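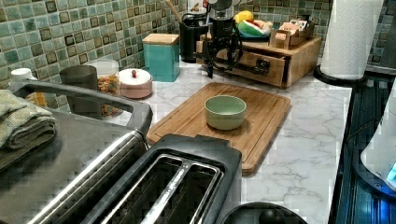
## Progress report: Cheetham pay review, March

Prepared for Ashley Mottram by Barry Sugden

### Where things stand

The review covers 1051 hourly staff at the Cheetham and Plirnerach sites. Grade records for 800 of them have been checked against the union's own list and agreed. The rest are mostly people who moved over from Bristar and still carry their old job codes.

We had planned to finish the records check this month. It will run into April. Bristar's payroll files came in two formats, and the second set had no start dates. Aiman Kwok is filling these in from the signed contracts.

### Talks with the union

We met twice. Arturo Colombo led for the union both times. The first meeting settled the Sunday rate, which will be the same at both sites. The second dealt with step increases for night staff and did not reach agreement. The union wants time served at Bristar to count in full. Our offer counts it from the date of transfer. Both sides have put their positions in writing and will meet again once Aiman's figures are ready.

Arturo also raised the maintenance assistants, who were left off the draft grade table. He was right about that. There are 15 of them, all at Plirnerach, and they are now on the table at grade four.

### Appeals

Staff have filed 80 appeals against their proposed grade. Vojtěch Zelenák is hearing them in the order received. Most come from the packing and dispatch teams and turn on the same question, whether training new hires counts as a supervisory duty. He has asked for a single ruling on that point before he goes further. I would like your answer before the next meeting.

### Systems

Trukik is set up with the new grades and has run one test payroll. Shift allowances came out wrong for anyone who works at both sites. The fault is in our setup and the fix is being tested.

### Money

Spending is within budget. The extra weeks on records will use up the line we held for outside legal advice. If the night staff question goes to arbitration, we will need to ask for more.

### Next month

- Finish the Bristar records
- Third meeting on step increases
- Second test payroll in Trukik
- Letters to the maintenance assistants confirming their grade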